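Rolling Shelves and Floor Tape: Your Questions

I've been writing about our workroom in this newsletter for a while, and the shelf on wheels gets more mail than everything else put together. So I've collected the ones that keep coming back and answered them in one go. Grab a coffee!

Why blue?

Because the place in Vetdale had blue in stock and I liked it. It's bright, it wipes clean, and I can spot it from the door.

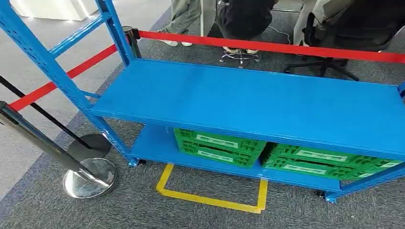
Do I really need casters?

If you ever clean under things, yes. I held out for years with fixed shelving and just never looked underneath (you don't want to know). Get the kind with a brake on at least one end, and load the heavy stuff low.

What do you keep in the green crates?

Whatever's on its way somewhere else – returns for Emasbridge, mostly, plus extension cords. I like a crate with holes in the sides so I can peek without pulling it out. And do label them on the long side! I labeled my first batch on the short end and had to turn every single one around to find anything.

What's the yellow tape for?

It's a parking spot. The shelf goes inside the rectangle, and when it's out being used, the rectangle tells everybody to keep that bit of floor clear. Ours started as a joke and now I'd put tape around the coffee maker if they let me.

Does tape stick to carpet?

Better than I expected, as long as you vacuum first and press it down hard. The corners lift before anything else does, so I cut those pieces a little long. On smooth floors it's a breeze, just mop and let it dry.

Where do bags go?

Ah, the big one. I've tried hooks, I've tried a bench, and people still want their bag right by their chair.
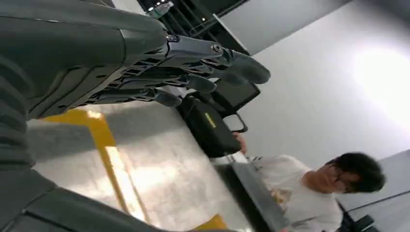

So I gave up on the hooks and made one rule: bags stay close to the table and off the walkway. A bright tag helps too, especially with black bags, which all look the same by 40 minutes into a busy afternoon.

How much did all this cost?

The tape and labels were pocket change. The shelf was a bit more than 200 dollars, secondhand crates from Iltby included, and I'd buy it again tomorrow.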